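Week 2 notes - can machines do the chores yet?

Carrying on from last time. Short answer for the exam: some, slowly, if the room is tidy first. Long answer is the rest of this handout.

Start with what counts as a chore. Washing machine = solved decades ago, but only the washing bit. Sorting, loading, emptying, folding, putting away are all still done by hand. Same on the shop floor: the conveyor moves the box, a person fills it. So when a firm says "automated" ask which step. Always ask which step.

Three sorts of difficulty, we'll use these words all term:

Finding - where is the thing, and where does it stop and the next thing start. Plain mug on a plain worktop, easy. Small shiny or see-through things on a busy pattern, hard. Depth cameras dislike glass and anything glossy.

Holding - two flat fingers are fine for boxes, tins, handles. Less good for anything that rolls, tips or sags. A bangle keeps its shape when you lift it. A string of beads doesn't, it hangs from wherever you pinched it and the rest goes where it likes.

Knowing when you're done - people forget this one. "Tidy the table" has no finish line unless someone writes one down.

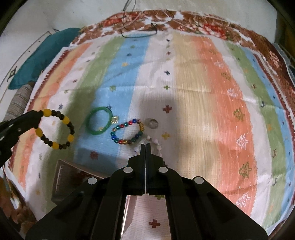
Soft and stringy things are the worst of it: cables, necklaces, laces, wet socks. A rigid object needs six numbers to say where it is and which way it's turned. A strand needs far more, and they change as soon as you touch it. Add cloth underneath and you've got a second soft thing, which rucks up if the fingers come down too low. Too high and they close on air. The margin for a small bead is a milimetre or two.

How do people teach this now? Mostly by showing. Someone does the job with a hand-held gripper, camera on it, over and over, and the recordings train a model. Cheaper than driving a whole arm about. Catch: the person's own eyes and wrist do a lot of clever work that may not end up in the recording. We come back to this in the seminar.

Case study, Brevham packing room. Read the sheet before the seminar. Main points:
- the Vutar cell did 1,567 picks over the trial, 770 of those were boxed goods, and it managed the boxed goods well
- loose and bagged goods much worse, worst of all was anything on a chain or cord
- around 11 seconds a pick, staff were a good deal quicker
- resets not counted in that time! somebody had to walk over and untangle things. Put this in your essay if you use the case

Nomance home trial is the other reading. Ordinary flats, nothing cleared beforehand. Good on wiping and on carrying things from room to room. Drawers ok. Dressing tables more or less given up on, too many little items touching each other. Compare with Dunne, where the same kind of machine had a bare bench and fixed lighting and looked brilliant. Same hardware, diffrent room. Shadows matter too, incl. the machine's own.

So, yet? My view: shop floor yes for boxes, partly for bags. Home yes for floors, partly for dishes, no for small fiddly stuff unless a person stands by. You're allowed to disagree but bring figures.

For the seminar: pick one chore you did this morning. Write out every step incl. the boring ones. Mark each F, H or D (finding, holding, done). Then say which step you'd keep for a person and what it would cost to do so. One side of A4, handwritten fine.

Essay titles go up in November.

Last updated: November
Contact the module office | Copyright, all rights reserved | Back to top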